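Meleck Workbench Notes
Marking out a square and stacking small painted blocks straight

This page covers laying out a taped square on a wooden tabletop and building a straight stack of painted cubes inside it. The method is the one we use with the Tastilus block set, and it works with any small wooden cubes that have lightly rounded edges.

What you need

Small wooden cubes in different colors
Black tape, narrow
A ruler and a square
A dry cloth
A soft pencil

Step 1. Check the cubes

Wipe each cube and set it on a flat surface. Press down on opposite corners of the top face. If the cube rocks, turn it to another face and try again. Mark the best face lightly in pencil and keep that face down. A matte paint finish grips better than gloss. Mottled color does no harm, but a raised drip on a face will tilt everything placed on top of it.
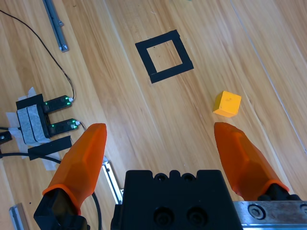
Should the drips be sanded before or after the cubes are sorted? Sort first. Sanding changes how a cube sits, so a sanded cube has to go through the rocking test again anyway.

Step 2. Lay out the square

Wipe the tabletop and let it dry. Draw one side of the square parallel to the grain, then use the square to set the other sides. Make each side at least 3 times the width of a cube. Run the tape along the outside of the pencil line and press it down from the middle toward the ends. Trim the corners with a straight cut and leave no overlap. A doubled layer of tape is high enough to tip a cube that lands on it.

Leave the tape for 60 minutes before working on it. Erase the pencil line last.

Step 3. Place the bottom block

Set the first cube inside the outline, well clear of the tape. Turn it so that one face is parallel to the nearest side of the square. The second cube is lowered straight down and released only when the faces meet. Sliding it into position drags the bottom cube along with it.

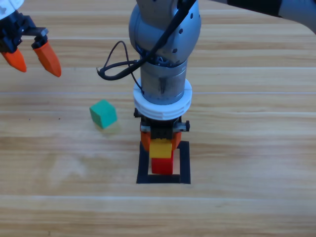
Tạ writes that a small sideways offset between two blocks can be ignored, and that correcting it usually does more damage than leaving it. We agree for a stack of 2. At 4 the offsets add up, and the lower ones should be corrected before going on.

Step 4. Stage the remaining blocks

Keep unused cubes outside the outline, with enough clearance on every side to pick them up without touching the stack. Their angle on the table does not matter at this point.

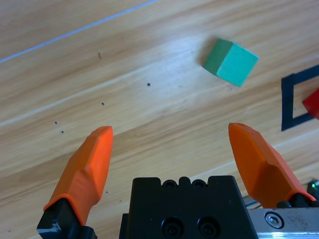

Bring in one cube at a time and square it up above the stack before lowering it. On a varnished table, work with the window to one side. Glare hides the lower edge of a cube, and that edge is the one to watch during placement.

Step 5. Clear down

Remove cubes from the top only. Check the tape corners for lifting and replace any loose strip in full. Patched strips rarely line up. Store the cubes in the Flerkport tray with the marked faces down.

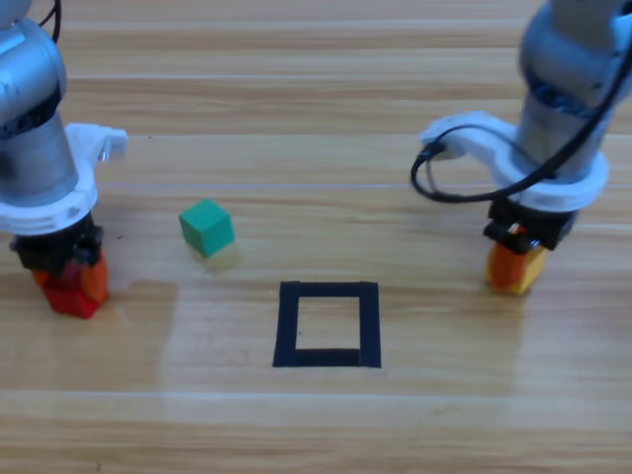 Green cube on the varnished tabletop, top face lighter than the sides.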